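Nurkthorpe Walking Trails and Visitor Signage – Progress Report No. 2
Prepared for: Witar Regional Tourism Fund
Prepared by: Khôi Tô, project coordinator
Date: July 28, 2026

1. Status

The project is on budget and one item is behind schedule. The self-guided town walk is open to visitors. The river loop is marked but not yet promoted. The Lại Lookout spur remains closed pending the handrail described in section 3.

2. Work completed this period

Town walk. All 20 stops now have numbered posts. The route starts at the railway station, passes the market hall and the old customs shed, and finishes at the ferry landing. Walking time at an easy pace is roughly two hours. The printed map has been reissued after the first version showed the public toilets on the wrong side of Station Street.

River loop. Directional markers are in place in both directions. The low section behind the rowing club floods after heavy rain, so a signed detour follows the levee path. Cyclists are asked to dismount at the footbridge; the wording was agreed with the shire.

Visitor information. The brochure has been translated into French, Vietnamese and Japanese. The Vietnamese text was checked by a second reader and the place names corrected. The French and Japanese texts have had one reading each and will be checked again before the next print run.

Accommodation listings. Six operators have supplied room details, seasonal rates and accessibility information in the agreed format. The caravan park has not replied to the second request. Its entry will carry a phone number only until it does.

3. Delays

The handrail for the lookout spur was due in June. The supplier, Notalska, delivered posts of the wrong height and has accepted the return. Replacement posts are expected in August. The spur will stay off the map until the rail has been inspected – the final climb is steep and the surface is loose gravel.

The ferry operator has also changed its winter timetable. The last weekday crossing now leaves before many walkers would reach the landing. The brochure has been amended to suggest a morning start, and the bus back to the station is listed as the alternative.

4. Visitor use

The counter at the station end of the town walk recorded 1103 passes over the reporting period. It does not separate visitors from residents and does not register direction, so the figure should be read as a baseline only. A second counter at the ferry landing would allow a rough estimate of completed walks. Atif Rizvi is obtaining a price.

5. Next period

– Install and inspect the lookout handrail
– Complete the second reading of the French and Japanese brochures
– Add the river loop to the regional website
– Confirm summer opening hours with the market hall
– Submit the maintenance schedule for markers and posts

6. Request to the fund

We ask that the lookout milestone be moved to the end of the next reporting period. No change to the total grant is sought. Invoices and the revised map are attached separately.

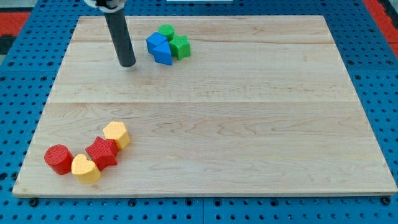

Photo: Atif Rizvi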